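What to Buy First: A Small Gallery From Our Sorting Project

Wednesday, August 29, 2018

Quite a few of you have written to ask how we are getting on with the shopping list for the packing room, and since I promised Julián Bravo I would put something up before he signs anything, I have picked out two pictures of the sort of handling we are budgeting for. Nothing glamorous, I'm afraid — cardboard, mostly! But a good purchase starts with the small, dull job you need done, and so I hope you'll bear with me.
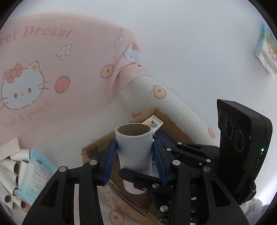
One white cardboard tube held upright between the blue ribbed pads, with more tubes lying at the lower left.
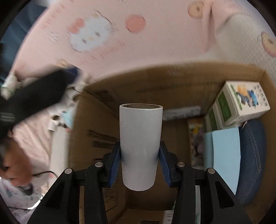
A white tube over the open brown box, with a carton, a few smaller packages and some denim inside.

Now, to the money, which I know is what most of you came for. We have three suppliers on the list at the moment, and I have spent more evenings with their brochures than I would care to admit to my family. Losta makes the lightest of the grippers we looked at, and the people there were very patient with my questions (I had a great many, and I sent them in batches). Their pads are sold separately, in packs of 10, and I would ask you to put that line into the budget from the very beginning. Pads are a bit like printer ink. The first set comes in the box and feels free, and then along comes March and you are ordering more.

Puteletti sells the whole package together, arm and gripper and stand, with a training day thrown in. It is the dearer way to go, and Julián was against it until he sat down and added up the hours we would spend bolting other people's parts to each other. He is still a little against it, but he has stopped sighing when I bring it up. If your shop has one person who is handy and three who are not, I would at least ask them for a quote.

The Estberg quote is the cheapest on paper. It leaves out shipping, spare fingers and the mounting plate, all of which we would need on the first day, so I have asked them to write it up again with everything in it. I'll add the new figure to the comparison sheet when it comes.

A word on trials. We are planning on 400 picks for each gripper, in lots of 100, using our own tubes and cartons and soft goods all mixed together the way they come to us. MacDonald, who rent out test benches by the week, have one free this fall, and I have pencilled us in. Please do bring your awkward items — the floppy ones and the slippery ones especially. A rigid tube is a friendly thing to hold, and I would hate for us to choose on the strength of tubes alone and then meet our first bag of socks.

Do leave some room for the things that never make it into a brochure, too: cable ties, a decent stool, a second power strip, and shelves for whatever is waiting its turn. Julián has the sheet with the full list and will send it to anybody who asks him nicely. Comments on the pad order should come to me by the end of the week, please.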